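Calloway House residents' newsletter, September 2025

Breakfast room: new hours

From this month the breakfast room opens at 7 and closes at 10, also on weekends. Many of you asked for a later closing, and we tried it during the summer. On the busiest morning we had 78 guests, more than we have chairs for, so please do not stay at the table with your laptop after you finish eating.

Sizwe Gumede has taken over the ordering from Everett Pruitt. If you need food without milk or nuts, write to Sizwe two days before - he can not change the order on the same morning. Dry cereal stays on the counter until closing time, and you may take a plate of it to your room. Please bring the plate back the same day.
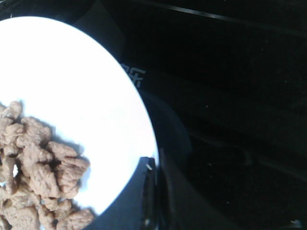
Laundry cards

The old Orex cards stop working in November. You can exchange yours at the front desk, and the money left on it will be moved to the new card. This takes up to 72 hours, so do your washing first. A lost card costs 3 dollars to replace.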